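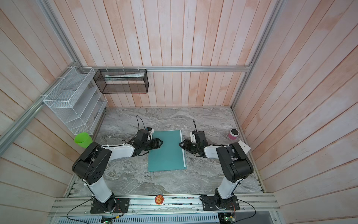 Wamden has finished the first stage of a trial comparing two sets of gripper fingers for its two-armed office handling cell, and says it will keep the softer pair for paperwork.

The results were posted on 26/04/2025 with a log of 3,203 attempts. The firm had planned 4,000 but stopped early when one set of fingers had to be sent back to its maker.

Both sets were used on the same arms, over the same tabletop and with the same camera at each wrist. The first, supplied by Bernero, is a stiff finger with a flat pad. The second comes from Bangera and has more give towards the tip. Wamden's staff swapped them at the end of each working day and ran the same list of jobs again the next morning.

Most of those jobs were taken from ordinary desk work. The arms were asked to pick up a plastic folder by its corner, turn it, open it, lay sheets of paper against it and put it away. Other tasks used cups and small metal stationery parts.

The stiff fingers did better on anything with a hard edge. They closed on metal parts more quickly and let fewer of them turn in the grip. Folders were another matter. The flat pads tended to push the cover along the table before getting under it, and the arm on the other side had to hold the folder still while the first one tried again.
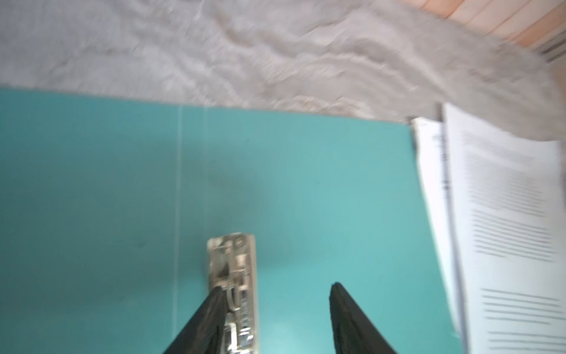
The Bangera fingers were slower to close but needed fewer second tries on thin plastic and paper. Their weak point was heavier items, which sagged if they were held by one end. Wamden said a change to the closing force cured part of this, though it did not give a figure.

Lighting and surface also made a difference. Shiny metal was harder for the wrist cameras to judge than paper or plastic, whichever fingers were fitted, and the firm wants to try another camera before it draws anything from the metal results. It also found that fast wrist moves blurred the view enough to spoil the last part of an approach. The arms now slow down over the final stretch, which adds to the time taken for each job.

The cell is run by a controller from Hitelent. Wamden had used an older controller from the same firm until December and did not compare the two in this trial. Users on the Hitelent forum have asked for that test, mainly to find out if the new unit keeps both arms in step when they hold one object between them.

A second stage will repeat the folder and paper tasks with soft pads fitted to the Bernero fingers. Wamden will also add cloth to the list, as several customers have asked about folding and sorting.

The log can be downloaded from the company's site. The settings used for each set of fingers are in a separate file, and the firm says it will correct the entries for the first day, when the left and right arms were labelled the wrong way round.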